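4.2 What the room attendants stopped doing, and what they started doing

I went into the Gramidton site expecting to write about speed. That was what management wanted to hear about, and it was what I had built my logging sheet for (two columns, a stopwatch, lots of optimism). By the end of my first month I had mostly given up on the stopwatch and was filling notebooks with pillows instead.

Let me back up a little. Gramidton is a residential hotel, the kind where people stay for weeks at a time, and it runs its housekeeping through a contractor called Cosenis. The robots come from Droneck and came on site in March. They were brought in for what the attendants call soft work: cushions, pillows, throws, anything you pick up, look over, and put back or send down to the linen room. The attendants kept beds, bathrooms and everything to do with guests. I shadowed them on both shifts and logged 677 handling episodes, meaning one soft item picked up by a robot, from first contact to letting go. Of those, 607 went through with no attendant stepping in. The rest are the ones I care about in this section, and they're also the ones everybody wanted to talk to me about over coffee!

Most of the step-ins had to do with worn items. A new pillow is easy for everyone. A pillow that has been through the laundry too many times is a different animal, and the attendants have a whole vocabulary for it (going, gone, and one word I promised to keep out of print). They judge it by eye and by hand, in about a second, usually while talking about something else. When I asked how they knew, I got shrugs. One attendant told me it was the edges. Another said no, the middle, you squeeze the middle. They then argued about it all the way down the hall, and I walked behind them scribbling.

The robot starts with a corner. It's set up to take hold near one and lift from there, which works fine on sound fabric and makes the attendants wince on anything frayed (see Figure 3).

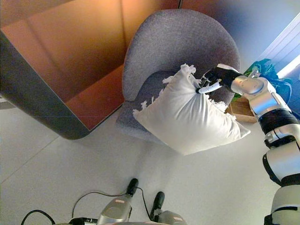
Figure 3. Corner grip on a white pillow with frayed edges, gray armchair.

I watched that wince so many times that I started marking it with a little w in my notes. An attendant coming in to make the bed would glance over at the chair, see where the fingers were, and suck her teeth. Sometimes she stepped in and took the item herself. More often she let it go on and kept one eye on it while she tucked the sheets. That half-watching never shows up in the Cosenis task records, where the soft work simply appears as the robot's. In the interviews, though, it came up again and again. People said they were less sore at the end of a shift, and they liked that a lot, but they also said they were tired in a new way, from keeping track of something going on behind their backs.

I don't want to make this sound gloomier than it was. The reduced bending was real to them, and two of the older attendants told me they'd have left by summer without it. There was also a fair amount of pride in getting good at working next to the thing. People learned where to park the cart so it wasn't in the way of the cables, and which chairs were a pain. They swapped this stuff in the break room the way they had always swapped tips about stains.

What changed most, to my eye, was who got to say that an item was finished. Before March, an attendant who didn't like the look of a pillow tossed it in the bag and grabbed another, end of story. Under the new setup a discard had to be entered on a tablet with a reason picked from a menu, so that the robot's work and the attendants' work could be counted the same way. The menu had "stained," "torn" and "other." I went through 100 of the attendants' discard entries and found 39 marked "other," with the comment box left blank nearly every time. When I asked about the blanks, one attendant said she didn't have a word for what was wrong, she just wouldn't put her own head on it.

I find this more interesting than the handling numbers, and it fits with what Akbari, our partner site, reported from its laundry floor, where the sorting staff had been given a similar menu and used it in a similar way. In both places the judgment was still being made by the people who had always made it. It had just picked up a form. Section 4.3 takes up what supervisors did with those forms once they started piling up, and why the "other" entries became a sore point at shift handover.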